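Waiting for the Deicing Truck

Published 2025-04-30
By the Momavetti Aviation Desk

At Donholm Regional, the first departure bank of the winter schedule is built on an assumption: that an aircraft can leave the gate, receive its deicing treatment and reach the runway before the protection on its wings expires. On most mornings the assumption holds. When snow falls harder than the forecast allowed for, it does not, and aircraft return to the pad for a second treatment behind others still waiting for their first.

The airport recorded 253 such returns over the past winter. Most were in February, when a run of wet snow events coincided with the shutdown of one of its 2 deicing pads for drain repairs. The airport's review of that period deals mainly with fluids, clocks and pavement.

Deicing and anti-icing are separate jobs, though passengers usually see them as one. The first removes frost, ice or snow that is already on the airplane. It is done with a heated mix of glycol and water, sprayed at pressure, and most of the work is done by heat and the force of the stream. The fluid is thin, usually dyed orange, and runs off quickly. The second job leaves a thicker fluid on the clean surface, often dyed green, which absorbs falling snow or freezing drizzle for a limited time. It is designed to shear off the wing during the takeoff roll.

The limit is known as holdover time. Crews look it up in published tables according to the fluid, its concentration, the outside temperature and the type and intensity of the precipitation. Each table cell gives a range. The clock starts when the final application begins, so a large aircraft has already used part of its allowance by the time the truck backs away.

Intensity is the hardest of these inputs to get right. In snow it is commonly judged from visibility, but visibility is a poor stand-in for the amount of water reaching the wing. Large dry flakes reduce visibility a good deal and carry little water. Small, wet, rimed snow can do the opposite. Night readings add another correction, as a light seen through snow in the dark appears at a greater distance than an unlit object does by day.

Donholm took its February readings from a sensor near the terminal. The deicing pads are on the far side of the field, close to a reservoir, where the review found that snow was often wetter. On several mornings the crews were using a table row that matched the terminal and did not match the pad. They caught the problem in the normal way, by inspecting the wing and finding that the fluid had lost its gloss and begun to hold slush. Each inspection of that kind sent an aircraft back to the line.

The line itself was the second problem. A narrow-body aircraft in light frost can be treated in a few minutes. The same aircraft carrying overnight snow takes much longer, and the time varies with the crew, the nozzle and the wind. Donholm's schedule allowed a single fixed figure for all conditions. With both pads open, the slack in the system absorbed the difference. With one pad closed, the queue reached the parallel taxiway and blocked arrivals trying to reach their gates.

Mellor Ground Services, which runs the trucks, had proposed treating some aircraft at the gate to shorten the queue. Gate treatment removes the wait for a pad but lengthens the taxi to the runway, and the protective clock is running for all of it. It also puts glycol on an apron whose drains were not built to collect it. Spent fluid has a high oxygen demand as it breaks down and cannot be released into a stream untreated. The pads at Donholm drain to holding tanks. The gates drain to the reservoir side ditch.

A compromise was adopted in the last week of the month. Aircraft with heavy overnight snow were cleared at the gate with brooms and forced air, using no fluid, and then sent to the pad for a short heated wash and the anti-icing coat. Time on the pad fell. So did fluid use, which averaged 440 liters per aircraft on the heaviest morning of the trial.

Forced air has limits. It moves dry snow well and does little to ice bonded to the skin. It must be kept away from probes, vents and the gaps around control surfaces, where it can pack snow into places that a visual check will not reach. The crews were told to finish these areas by hand, and an extra tactile check of the leading edge was added to the sheet.
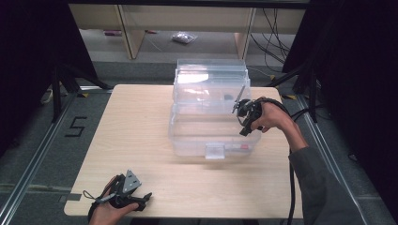 Fluid condition was the third item in the review. Thickened fluid gets its holding power from long polymer chains, which can be broken by the wrong pump, a sharp bend in a pipe or repeated heating. Damaged fluid looks the same in the tank. It is thinner on the wing and fails sooner than the table says. Samples should be drawn at the nozzle, after the fluid has been through the truck, and tested for viscosity. Donholm had been sampling at the storage tank only. Nozzle samples taken in February from one truck came back below the lower limit, and the truck was withdrawn until its pump was replaced.

Opposite problems arise when thickened fluid is used often and never washed off. It dries in the quiet areas behind the rear spar and around the hinges of the tail. The residue is a fine powder that takes up water many times its own weight, swells to a gel and can freeze in flight, restricting the controls. Operators with long runs of anti-icing and no hot deicing wash in between are advised to schedule residue inspections. Sundus Air, the largest carrier at the airport, has shortened its inspection interval to 90 flight hours for the winter months.

The second pad is due back in service before the first frost. A new precipitation gauge, which weighs what falls into it, will be installed beside the pads and will feed a holdover figure to the cockpit directly. Crews will still be required to look at the wing. The fixed treatment time in the departure schedule will be replaced by three values, for frost, light snow and heavy snow, with the choice made by the duty manager the evening before.

The cost of the gauge has been agreed. The division of the cost of the extra trucks between the airport and Mellor has not.

Last updated: Wednesday afternoon

Related articles
What a braking action report tells the pilot
Why runway sweepers work in echelon
Glycol recovery at small airports
Sundus Air moves its night maintenance to Donholm
Reading a winter weather report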